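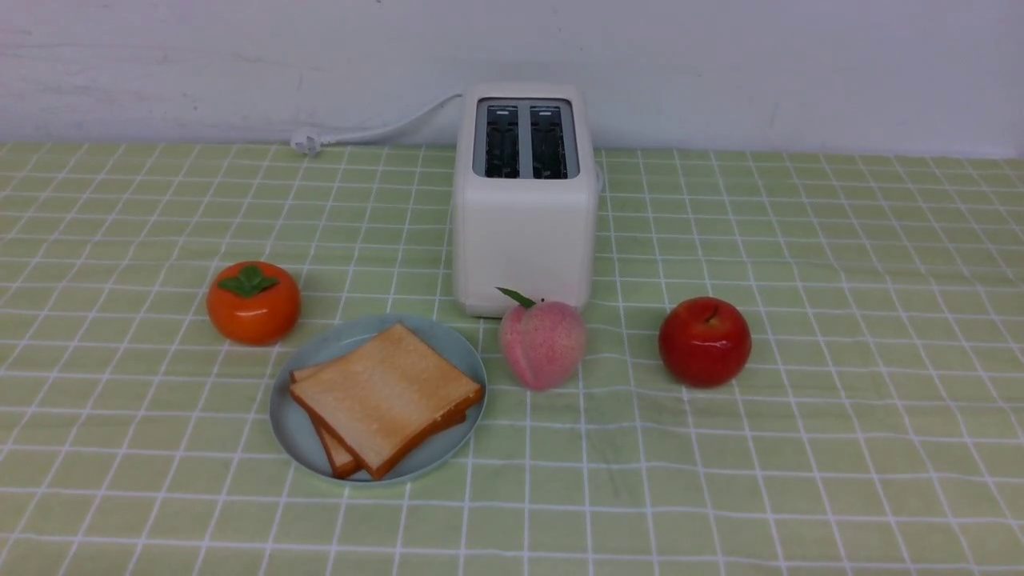

## Toaster and breakfast table - walk-through checklist, with comments

Site: Morin, second-floor day room
Date: 2/1/22
Checked by: Anahera Wihongi
Form last revised: July
Copies to: Ghislain Ross, Josée MacLeod

Key: OK / FIX / N/A / ? (I was told it's fine and I don't have a way to check)

### A. Cord and plug

- [x] **Toaster unplugged when not in use** - OK. Plug lying on the back edge of the tablecloth. I'd like to believe that's how it is between visits. The form gives me one box to tick and the box is ticked.
- [x] **Cord free of visible cracks, tape or burns** - OK on what I could see, which is the length along the wall. Thin white cord. Ghislain wants "good condition" written on these. I'm writing "no damage seen."
- [ ] **Cord not run where it can be pulled** - FIX. It goes off to the left along the base of the wall and nothing holds it there. A clip would do. I asked for a clip on the last form too.
- [ ] **Plugged straight into a wall outlet, no extension cord** - ?. There's no outlet in the stretch of wall behind the toaster. Jocelyn Després says the cord reaches the one farther left "easily." I've heard "easily" about cords before. Show me at the next visit, with the toaster sitting where it sits now.
- [x] **Prongs straight and not discolored** - OK. No marks that I noticed.

### B. The toaster

- [x] **Slots empty** - OK, both.
- [ ] **Crumbs cleared out this week** - ?. The sheet is initialed for every week without a gap, in the same pen, at the same slant. Draw your own conclusions. From above, the slots are dark inside and you can't judge the bottom of them without a flashlight, and mine was in the car. Marked as unknown. Please don't change it to OK when this gets typed up.
- [ ] **Lever goes down and comes up without sticking** - not tested. Form says test with power on. I wasn't going to do that with the toaster on a cloth (see section C).
- [x] **Outer case clean, no cracks or melted spots** - OK. Plain off-white case, front is blank.
- [ ] **Rating label read and copied to the equipment list** - FIX. No label on the front. The list has "Kindasell, two-slice" typed in and nothing after it. No model, no wattage. Somebody has to turn the thing over and write down what it says, and until they do I don't see what the equipment list is for.
- [ ] **Cool to the touch before moving** - N/A, I didn't move it.

### C. Surface and wall

- [ ] **Stands on a hard, bare surface** - FIX. It's on the green checkered tablecloth. This is the item I care about most and the one I expect an argument over. Josée MacLeod's note from the last round says the cloth is "heat safe up to 500." 500 what? Fahrenheit? Washes? There's no tag with the note and no receipt. Fabric under a toaster is a no on our form and a note doesn't change that.
- [ ] **Cloth flat, no folds that can catch** - FIX. It's wrinkled, mostly toward the front and the right. Smooth it, or better, take it off that end of the table altogether.
- [ ] **Clear space behind the toaster** - FIX. Form asks for 7 inches. The toaster is just in front of the wall. I didn't get the tape out, but pull it forward.
- [x] **Nothing hanging or pinned above** - OK. Bare wall, no calendar, no curtain.
- [ ] **Wall free of scorch marks** - OK with a comment, so I'm leaving the box open. There are faint smudges and scuffs, more of them toward the left. I read them as ordinary scuffing. Hiu-tung Au thinks we should wipe the wall down and look again, and that's fair - a clean wall would tell us more than a dirty one. Wipe it.
- [x] **Paper towels, bread bags and napkins kept away from toaster** - OK at the time I looked. People put the bread bag down right against it while they wait for toast. A checklist won't catch that.

### D. Room

- [ ] **Smoke alarm tested** - ?. Log says yes. The log is kept by the same hand as the crumb sheet.
- [x] **Extinguisher within 60 feet, path clear** - OK. Down the hall by the linen closet.
- [ ] **Posted rules readable** - FIX. The Uton sheet on the day room door has faded so far that I had to hold it to the window. Print a new one. Larger type, fewer words. Item four on it tells people to "exercise caution," and I have no idea what anyone is supposed to do with that.
- [x] **Staff know not to use a knife to get toast out** - OK, I asked three people and got the right answer from all of them. One looked at the poster first.

### Comments

Score by the Kanbridge method comes to 65. I don't put much weight on it. The method gives the same points for a readable poster as it does for what the toaster is standing on, so a room could fix the printing, leave the cloth and get a better number. If the number has to go in the report, put section C next to it.

On the "auto shutoff" line that Jocelyn asked me to add: I haven't added it. She was told when it was bought that it shuts off by itself if the toast jams. Maybe it does. I'd want to read that in the manual, and the manual is "in a drawer." I looked in two drawers and found takeout menus and a charger. When the manual turns up, send me the page.

Ghislain asked if a silicone mat between the cloth and the toaster would settle it. I don't think so. A mat on a loose cloth still slides when the cloth slides. Put the toaster on the bare table, then we can talk about a mat.

### To do before the next visit

1. Take the cloth out from under the toaster. - Josée
2. Pull the toaster forward to 7 inches and clip the cord. - Jocelyn
3. Copy the rating label. The whole label, please. - Jocelyn
4. Wipe down the wall, left side first. - Hiu-tung
5. Empty the crumbs with a second person present, both to sign. - Ghislain to pick who
6. New poster. - Ghislain

Items marked "?" stay open until I've seen them myself. Initials on a sheet won't close them.

A.W.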